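Small update from our traders' association in Ejigu, for everyone who asked me what we were doing since the spring. I write it in several posts, please be patient with me.

1/ We are now 111 member businesses. When I joined, I knew every owner by face. Now I must look at the list before I greet people, and I still mix up the two bakeries on the hill road.

2/ The breakfast meetings moved to 7:30. I know this is early for the restaurants. We tried the evening, and the shop owners could not come. Feven Tilahun proposed that we keep the morning until November and then vote again, and the members agreed.

3/ Our new secretary is Mitiku Woldegiorgis. Many of you know him from the tile shop. He already sent the minutes of the last meeting, and he sent them the next day, which is a new experience for us.

4/ The mentoring pairs are running. An older business meets with a newer one for an hour each month. I am paired with Ngozi Shehu, who has repaired sewing machines for much longer than I have sold anything. I am supposed to be the mentor, but she has corrected my price list two times.

5/ Parking on the market street. We wrote to the town office and asked for a 60 minute limit in front of the shops. They answered that they will study it. I do not have a date to give you, so please do not promise anything to your customers yet.
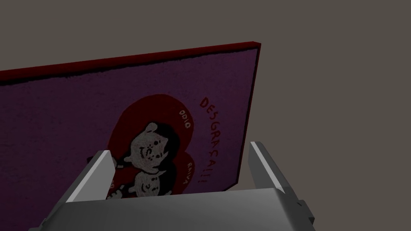 6/ Can a business join if it has no shop, only a website or a table at home? It can, under the same rules as all others, if the owner lives or works in Ejigu.

7/ I add one thing to this. Home businesses often think the meetings are not for them, because we talk a lot about street lights and delivery hours. This is fair. So the next meeting has a part about online payments, and Yeshi Araya will explain how she compares the fees. Bring your last statement if you want to look at it together.

8/ The fee. For the smallest businesses it stays at 400 for the year. You can pay in 2 parts. If you paid the first part in spring, the second one is due now, and Mitiku will send you a reminder. Please answer him even if you need more time. He only wants to know.

9/ Our joint order of paper bags and boxes from Drarnow went well for most members. Three shops received the wrong size. Drarnow will exchange them, but the boxes must be unopened. If yours are still in the back room, please leave them closed and write to me.

10/ Getachew Weldu asked if we can do the same with cleaning supplies. I spoke with Grurnow, and they want a minimum order which I find too high for us alone. Maybe we can share it with the association in the next town. I have written to them and I am waiting.

11/ The member directory. We have changed to Studis for this, and some phone numbers were lost when we moved the list. Please open your entry and check the number, the opening hours and the spelling of your name. My own name was wrong, so I think others are wrong too.

12/ About the evening market: we will do it again, but smaller, and only on the lower half of the street. Last time the upper half was too dark and those sellers had few visitors. If you had a place in the upper half, you can choose your place first this time. Write to Feven before the next breakfast.

13/ I am also looking for one person to take over these updates for two months while I am with my family. The English does not need to be perfect, as you can see. Send me a message and I will show you how I collect the news.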